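The Case for the Boring Demonstration

Print this page | E-mail this article

Last updated: August, 4:40 p.m.

By Fionnuala Doherty

Clenlow opened its Stoden workspace to outside visitors last month, and I went with two colleagues from the packaging side of the trade. The program listed a short talk, a walk through the floor and two hours at the benches. I have been to a good many of these events. Most are built around one impressive motion, run on a stage, repeated until the audience has to catch a train. Clenlow's was built around crockery, and I want to argue that more firms should copy it.

The task was tableware handling with two arms. Mugs, cups and pitchers were to be picked from a stand or a trivet and set down in a new arrangement, with potted plants nearby that were to be left alone. Seema Dixit, who runs the bench program, gave the talk. She spent most of it on handles. A handle is a thin loop at an arbitrary angle on a heavy, smooth body, and a parallel gripper has to decide whether to take the loop, the rim or the wall. Each choice fails in its own way.

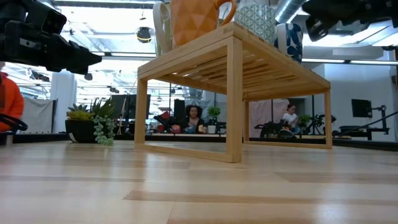

Why use ordinary household ceramics when a machined test piece would give cleaner numbers?

Machined test pieces measure the gripper and very little else. Glaze, taper, wall thickness and handle shape all vary from one mug to the next, and a system that handles only the test piece has told the buyer almost nothing about a kitchen or a packing line.

I agree with that position, with one reservation. Household items are hard to standardize, so results from two labs can't be compared unless both buy the same cups. Clenlow publishes its list of objects and replaces breakages like for like. That is a partial fix. Mayrhofer, a supplier of test fixtures, has proposed a common tableware set, and it deserves more support than it has had.

The figures handed out at the door were plain. Over 700 logged attempts on the current task, 83 percent ended with the item upright in the target area and no contact with anything else. A vendor's stage demonstration would never show that number. It would show one attempt, chosen in advance. Dymphna Costello, who buys automation for a catering supplier and stood next to me for most of the session, said she could plan around 83 percent. She couldn't plan around a video.

Her point has a practical side. A failure rate with a breakdown by cause lets a buyer decide where a person is still needed. Of the failures on Clenlow's sheet, the largest share came from the second arm arriving before the first had let go. That is a timing fault and can be fixed in software. The next largest came from handles turned toward a neighboring item, which is a layout problem, and a buyer can often fix it with a different tray.

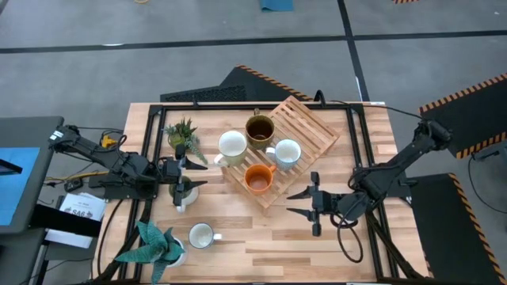
Two arms at the mug and trivet station, Clenlow, Stoden.

There are fair objections. Senan Egan of Ritmont, whose own open day I attended in the spring, told me that visitors don't read handouts and that a slow bench task loses them. He is right about some visitors. Our group began at 16 and was smaller by the last hour. But the people who left early weren't going to specify a machine in any case, and the ones who stayed asked about cycle time, recalibration and the cost of fingertips. Those are purchasing questions.

A second objection is that mugs are trivial. I would ask anyone who holds that view to write down the grasp rules for four different mugs placed close together, including what to do when one handle blocks another. I tried it on the train home and filled a page before I got to the third.

My complaints about the day are minor. The talk ran long, the handout gave no figure for attempts stopped by the operator, and the object list should state weights. I have written to Dixit about the operator stops. A demonstration that leaves them out can still flatter itself, and I would like to see them in the next edition of the sheet before I recommend the system to anyone.

Print this page | E-mail this article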